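What the Tablecloth Knows

I inherited a tablecloth in the winter, and I have been thinking about it more than a grown person should. 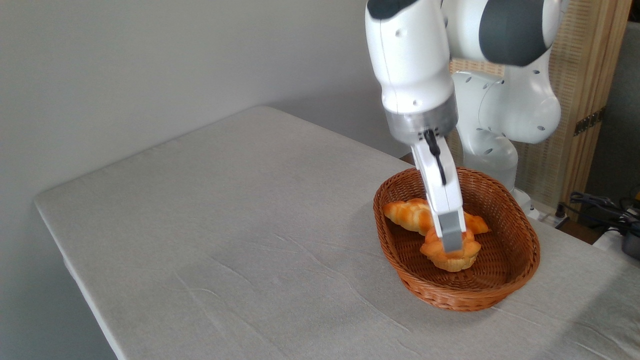

It came from my great-aunt, by way of Godelieve Meijer, who is my second cousin or possibly my first cousin once removed. We have had this explained to us with diagrams and neither of us can hold on to it for longer than a meal. Godelieve got the good silver and I got the linen, and she mailed it to me in a box that had once held a Jeon rice cooker, so for one shining moment I thought I was getting a rice cooker.

Inside was a tablecloth folded into a square so tight it could have stopped a door. It had been folded that way for decades. I shook it out, and the creases stayed exactly where they were, a grid of them, like a map of a very well planned town.

My great-aunt ironed everything. Sheets, dish towels, handkerchiefs, the handkerchiefs of people who were only visiting. She ironed on a board that shrieked when you opened it, with a radio going, and she regarded a wrinkled pillowcase the way other people regard a stain on the police record. I own one iron. I bought it for a wedding, somebody else's, and it lives behind the vacuum.

So I had a decision to make, and like most of my decisions it was made by putting the thing on a chair and walking past it for two weeks.

Then my sister announced she was coming for dinner and bringing her in-laws, and I have exactly one table. It is a nice enough table if you don't look at it. There's a white ring at one end from a hot dish I was told would be fine, and a long scratch down the middle that I blame on the movers and the movers blame on me. For years I've handled this with placemats. My sister's mother-in-law is a woman who lifts placemats.

Out came the iron.

I'd like to report on the ironing of a large old tablecloth by someone with no training. You do one end, and it looks wonderful. You pull it along to do the next part, and the first end drops to the floor, where it gets walked on by you. You turn it around. You are now ironing new wrinkles into the part you did first, and they are sharper than the old ones. The iron spits something brown. You say a word your great-aunt did not know, or at least never used in front of the radio.

I called Godelieve for advice.

"Did you dampen it?" she said.

I had not dampened it.

"You have to dampen it and roll it up and leave it overnight. In a plastic bag. Some people put it in the fridge."

I asked her what the fridge was for, and she said it was so it wouldn't mildew if you lost your nerve. I have since met three people who do this, and they all brought it up in the same lowered voice, as if there were a meeting in a church basement I might like to attend.

I dampened it. I rolled it up and put it in the fridge next to the mustard. The next day it ironed like butter, if you can imagine ironing butter and being pleased about it. Took me most of an afternoon. I listened to an entire podcast about a shipwreck and the first half of another one about a different shipwreck.

And then I put it on the table, and something odd happened, which was that the room improved. The whole room. The lamp looked more expensive. I stood up straighter. I took the mail off the sideboard and put it in a drawer, where it remains. I can't explain it except to say that a tablecloth makes a table look as though somebody is expected.

My sister's mother-in-law ran her palm over it when she sat down. She didn't say anything, and from her that is a parade. Then her husband tipped over a glass of Dindevetti red, the one with the screw cap that I'd poured into a pitcher to disguise it, and the stain went out across the cloth at about the speed of gossip.

Everybody has a method for red wine. I learned this in the next four minutes. Salt, said my sister. White wine, said her husband, and poured some on before I could stop him, and that was the better bottle. Club soda. Boiling water from a height. His mother wanted milk. My own instinct was to put a plate over it and bring out dessert, and in the end this is what we did, on top of the salt, the white wine and a little milk. By the time the pie came round there was a sort of paste.

I took the cloth to Wilma Schouten the next morning. Wilma did alterations and linens for years in a shop behind the hardware store, and she's retired now, meaning she does them in her kitchen and complains more. She looked at the paste for a good while.

"Who did this?" she said.

I told her it was a group effort.

She soaked it in something in a bucket, and I was not told what. She wouldn't let me stay in the kitchen while it was soaking either, so I sat in her front room and looked at her tablecloths, because of course she had brought some out to show me. She has one from Cloltalholm, where her husband's people came from, with a border so fine you'd think it had been done by mice. She has one that was used for a christening and a funeral in the same month. And she has one she hates, from a sister-in-law, which she puts out only when that sister-in-law visits, and on which, she told me with real satisfaction, nothing has ever been spilled.

"The ugly ones last forever," she said.

Mine came back with the stain gone down to a faint pinkish cloud near one corner. Wilma said she could keep at it and probably get it all the way out, but she'd be taking some of the cloth along with it. Then she turned it over and showed me what I'd missed while I was busy ironing: it was already full of repairs. Tiny darns, all over, in thread that didn't quite match. A patch by the hem the size of a stamp. One scorch mark in the distinct shape of the tip of an iron.

That scorch mark has done more for me than most self-help books. My great-aunt, terror of the pillowcase, burned a hole in her own tablecloth, patched around it, folded it so the mark was on the inside and never mentioned it again. I sent a picture to Godelieve. She wrote back one line: "I KNEW IT." Apparently there had been a smell, one Christmas, and a great deal of opening windows, and the children were told it was the neighbors.

I should say something about buying tablecloths, as a couple of you asked after I complained about all this last month. I am no authority. I went and looked at new ones after the wine, in case I needed a stand-in, and the range of prices is a scandal. There was one at Flindano for $199, which they had clearly chosen so they could tell you it wasn't $200. It was the color of oatmeal and it came pre-wrinkled. On purpose! The tag said "relaxed." I could have relaxed my great-aunt's for free, and in fact had.

I did buy one, a plain cotton one off the sale shelf for $14, for weeknights. It has been through the wash 8 times now and has shrunk a little each time, so that it's heading toward being a very large napkin. If you're buying cotton, get it bigger than you think. My whole table has ankles.

Other things I've picked up, in no order. Measure the table before you leave the house, since "longish" is not a size and the man in the shop will make you feel it. An old flannel sheet underneath stops the plates from clattering, and it hides a scratch if the top cloth is thin. Don't store linen folded the same way every year or it will go along the creases, so Wilma says, and she rolls hers around a cardboard tube she got from a carpet place. I asked at the carpet place and they gave me one without a single question. It was taller than I was and would not go in the car. I walked it home.

The other thing is that I use the good one now. I'd assumed I would put it away again after the wine, for occasions, but I've had a look at how often I have occasions, and the cloth would be back to being a doorstop. So it goes on when people come, and last week it went on for soup, only me and the soup. I got some on it. Carrot, if Wilma's reading.

My sister wants to borrow it in March for a birthday. I've said yes, on the condition that her father-in-law drinks something clear. She says she can't promise that. She also wanted to know whether it would come ironed, and I told her how it's done, the dampening and the bag and the fridge, and I noticed as I was telling her that I had lowered my voice.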